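第三讲 讲义:木桌面和上面那块布(家居养护与整理选修课)

上次课后有同学来问我,说老师你讲了一整节木头,可我家桌子上永远堆着衣服,根本看不见木头,怎么办?问得好!所以这一讲我把两件事放在一起说:桌面怎么看、怎么养,布放在桌面上又该怎么铺、怎么叠。讲义我在二月份写过一稿,后来Dagný Fogh老师翻了一遍,说我啰嗦,我删掉一些,剩下的还是有点啰嗦,大家将就着看。

一、先看光,再看木头

我每次进一间屋子,习惯先绕着桌子走半圈。别笑,这半圈很有用。木桌面只要有一点光泽,灯光或者窗光落上去就会有一团亮斑,你人一动,亮斑跟着动。跟着你走的,是反光;你走了它还待在原地的,才可能是褪色、水印或者烫痕。很多同学交上来的作业写着“桌面中央有白斑,建议打磨”,我去一看,是灯……所以动砂纸之前,请先走半圈,拜托了。

再说颜色。棕色的木头在不同光线下差别很大,上午看偏暖偏红,傍晚开了灯又黄下去。记录的时候请写明你站在哪一边、灯开没开,不要只写“棕色”两个字。Urho Kauppinen去年带的那个班,有两组人记同一张桌子,一组写深棕,一组写橘红,吵了半节课,后来才想起来他们一组面朝窗、一组背朝窗。
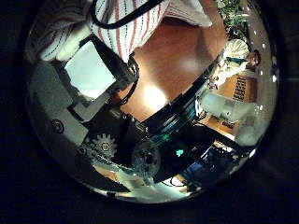 图一 暖棕色木桌面,靠中间的地方有一团柔和的白色光斑

像图一这样的亮斑,练习时就当作第一道题:你打算从哪个方向再看一次?答案没有标准,只要你真的换了位置就行。旁边有人干活的时候,衣袖、身体也会挡光,颜色又变一回,所以最好请同伴先退开一步。

擦桌面的步骤我写得简单些:
先用干的软布顺着木纹走一遍,把浮灰带掉。
再用拧得很干的湿布走一遍,拧到不滴水还不够,要拧到手攥着只觉得凉。
马上接一遍干布。
边角最后擦,换布的另一面。

清洁剂我上课用的是Lekton的中性那款,不是推荐,教研室柜子里正好有。你们家里有什么中性的都行,先在桌子底面或者背面找个小角试一下,等它干透再看。含研磨颗粒的千万别碰漆面!Boonmee Chantharasri问过我能不能用牙膏去白印,我的回答是:自家旧凳子随你试,学校的桌子请放过它。

二、漆面深一块浅一块,要不要紧

多数时候不要紧。用久的桌子,常年压着东西的地方和天天擦的地方,颜色本来就会岔开。也有可能只是反光的角度不同,靠里的一条显得深,中间和靠外的显得浅。判断的办法还是那半圈。走完了深浅还在原处,再用指腹轻轻摸:两边手感一样,基本可以先不管;一边发涩,那边的漆可能薄了,记下来,下次养护时多照顾一点。

上蜡这件事,我的意见是宁少勿多。米粒大的一点,推开,等一会儿,再抛。Keir Galbraith老师比我大方得多,他上的蜡能照见人影,但是第二天袖子也会粘在上面(他自己的毛衣就是这么废的)。

三、布铺在桌上

整理衣物,我喜欢在木桌上做,比床上好叠,床一压就陷下去。桌面先擦干净擦干,布才放上来。白色的布尤其要当心,桌上一点蜡、一点灰都会印上去。 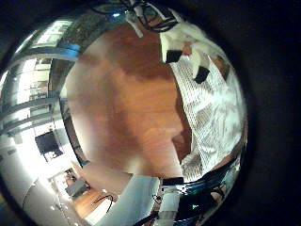

图二 木桌面与右侧揉皱的白色细孔网布,布上有两块黑色

图二这种带细孔的白色面料很适合拿来练手。它一皱起来,亮的脊、灰的沟,分得清清楚楚,你一眼就知道该从哪里往外推。我的手法是从中间往两边推,掌心放平,别用指尖去抠,带孔的料子一抠就勾丝。布上如果有深色的部分,先弄清楚是缝上去的、印上去的,还是别的东西落在上面,再决定怎么叠。缝上去的那块通常硬一些,折线要绕开它,不然叠好了也会自己弹起来,气人得很。

叠的顺序:
找到一条最长的直边,和桌边对齐。没有直边就找肩线或者侧缝。
推平,从中间向外。
左右向中间折,折到差不多合拢,留一指宽的缝。
再从下往上折,折几次看你家抽屉的高度。

顺便讲一句颜色。白布挨着亮漆的木头,边上常会带一点暖色,别急着说是染了色,拎起来对着窗看一眼再说。真染了的,先用冷水冲,别上来就泡热水。

还有,布边拱起来的地方底下会有一块暗影,落在木头上看着像污渍。上学期有人对着影子擦了好久,我就不点名了。

四、课堂练习

全班56人,4人一组。每组一张桌子、一件白色织物,先看桌面,再擦,再铺布,再叠。每组交一页记录,写清楚站位、光线、桌面深浅的位置,以及你们在哪里画了折线、为什么画在那里。手写就好,字不要太飘。

Gunnlaugur Skov那边的同学要是来旁听,请挤一挤,给他们让个位置,他们上一讲讲的是Egilsson式的卷衣法,和我这套不太一样,可以比比看哪种更省抽屉。

课后阅读在教学平台上,讲义第58页那张面料对照表请打印出来带着,下一讲讲毛料的时候要用。软布自己带两块,旧T恤剪的就很好,别买新的。

讲义修订:2026年3月18日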